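Speaker notes – "What the arm does not cost"
Session on equipment planning, afternoon block, 2 p.m. start

Slide 1. Title
Say good afternoon. Say that I work in planning at Jullemstead and that I am not an engineer. English is my third language, so people should raise a hand if I go too fast.

Slide 2. Why I asked for this slot
Three years ago we wrote our first request for robot arms. It had one line for the arm and one line called "other". The line "other" was too small, and I had to go back for more money in December. It is not a pleasant month to ask for more money. I would like the people in this room to write a better request than I did.
Pause. Let them look for their own "other" line. Most of them have one.

Slide 3. The quote and what is missing from it
The quote from the supplier is correct. It gives you the arm, the controller, the standard cables and a short training. The gripper may be a separate quote, and with us it was. Then come the things which no supplier will quote, because they belong to your room:
the table and its frame
power at the table, and enough sockets
lamps
the computer, the screen, a chair for the operator
trays and small things to handle
Go slowly here. People write this list down.

Slide 4. Two arms on one table
We took two arms from the beginning. For the budget this was easier to defend than one arm now and one later, for the table and the frame are paid once. But the power and the cables are not paid once. They grow with each arm, and they take bench space also.

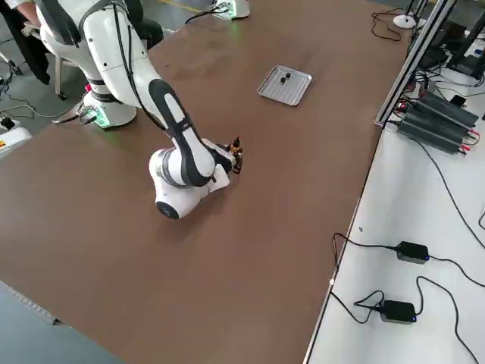
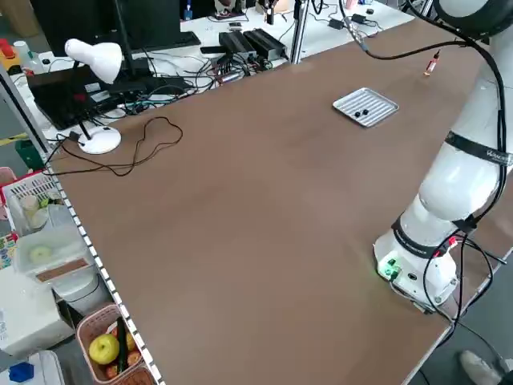
Then the question of floor area. I planned for the table only. The side bench was not in my drawing, and I found out that we needed almost as much space for the bench as I had given to the corridor. Please draw the bench. Draw the chair too, with the person sitting in it.

Slide 5. Consumables
Our rule from the Vandska project: a fixed budget line of 300 per month for small parts. Before this rule each request for gripper fingers or a power adapter went through the normal purchase form. We processed 58 of these forms in the first year, and every form took time from two people. The amount on the form was often smaller than the cost of the form.
If somebody asks about the currency – our internal units, close enough to euros for this discussion.

Slide 6. Hours
Show the number 391 alone on the slide. Wait a little.
It is the hours our technicians wrote down for setup in the first year. In the request I had put 0, since I believed that setup was included. It was included for the arm. It was not included for everything that stands next to the arm.
If you take only one number home, please take this one, but measure your own in the first months and correct it.

Slide 7. Buy, rent or wait
Buy: when the work is known and the table will stay where it is.
Rent: when you do not yet know which objects you will handle. We rented at the Gu site for half a year. The rent was high, and I would do it again, as we learned that the gripper we wanted was the wrong one.
Wait: allowed also. At Prarnia they waited one budget cycle and used the time to fix the electricity in the room. I think they were more clever than we were.

Slide 8. The request form we use now
Five lines in place of two: arm, gripper, room, small parts, hours. Every line has an owner and a review date. The line for the room must come with a drawing, otherwise I send it back.
Mention that the empty form can be copied. I have paper copies at the door.

Slide 9. Questions
Expected: "How long until it pays back?" Answer: I cannot say for their case. For us the arms are for trial work, and we do not calculate payback on trial work – we decide each year if we continue.
Expected: "Which supplier?" I do not answer this in public.
Expected: "Who owns the line for hours?" With us, the head of the workshop. It was a long discussion.
If there are no questions, go back to slide 8 and leave it on the screen.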